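Rindholm Taxpayers' Union criticises late accounts from district ferry authority

May 21, 2021

The Rindholm Taxpayers' Union today expressed serious concern at the annual accounts of the Rasa Ferry Authority, which were laid before the district council six weeks after the date set in its charter. The accounts record an operating loss of 158 million crowns, the largest since the authority was set up in 2000.

The authority is a public body and is meant to meet its running costs from fares and freight charges. It has been allowed to draw on a district guarantee when income falls short, and the union notes that the guarantee has been used in every year covered by the present management plan. In its statement, the union called on the council to refuse any further extension until a full account has been given of spending on the Bredudano route.

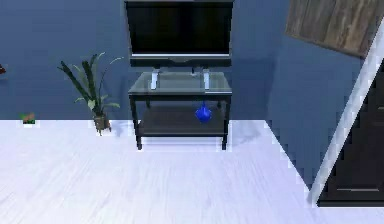
The Mets Passengers' Association takes a different view, and said in a written reply that the loss should be set against the service the authority is required to provide. Winter sailings to Bredudano carry few passengers, it argued, but they also carry the post, medicines and school meals, and no private operator has offered to run them at the present fare.

The union accepts that some routes cannot pay for themselves. Its objection concerns the way in which the cost is reported. Payments for required winter sailings are entered in the same line as overtime, fuel and repairs to the terminal at Mets, and a reader of the accounts cannot tell what any one route costs. The union asked for separate figures last year and was told that they would be supplied with this report. They do not appear in it.

Further questions arise over the booking system, which was replaced during the year. The contract was let without a second round of bids, and 70 per cent of its value was paid before the system came into use.
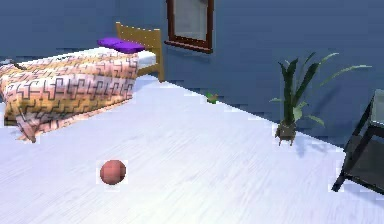 The authority's own notes describe the early payment as a condition of the supplier's offer. The union considers that a public body should not accept such terms without the written consent of the council – consent which, according to the minutes, was neither sought nor given.

Pension costs also rose during the year. The accounts give the total but leave out the assumptions on which it is based, and the union has asked the auditor to publish them.
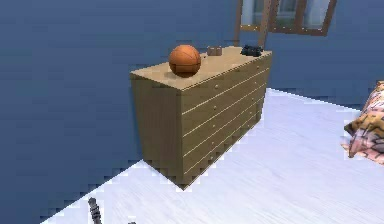 Computer-generated room view with dresser and basketball.

The council's finance panel will consider the accounts before the end of May. Written comments from residents may be sent to the district office in Rindholm or handed in at the ferry terminals in Mets and Bredudano. The union will publish its full submission to the panel on the day of the meeting.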